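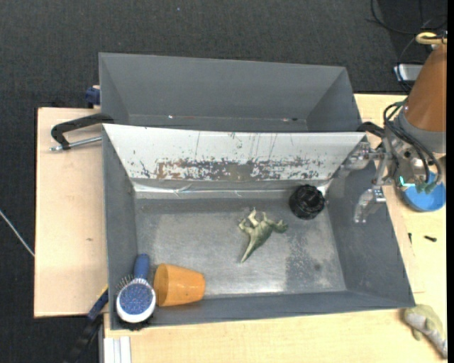
Flikeo, plataforma de deporte en directo y a la carta, ha anunciado hoy que emitirá en exclusiva la próxima temporada de la liga de balonmano Clanden. La cobertura arranca en septiembre con ocho partidos por jornada — todos con narración en español — y un programa de resumen los sábados por la noche.

El exentrenador Stojan Ristić será el analista principal. «Conozco bien esta liga y tengo ganas de empezar», ha declarado.

Los abonados actuales no pagarán ningún suplemento.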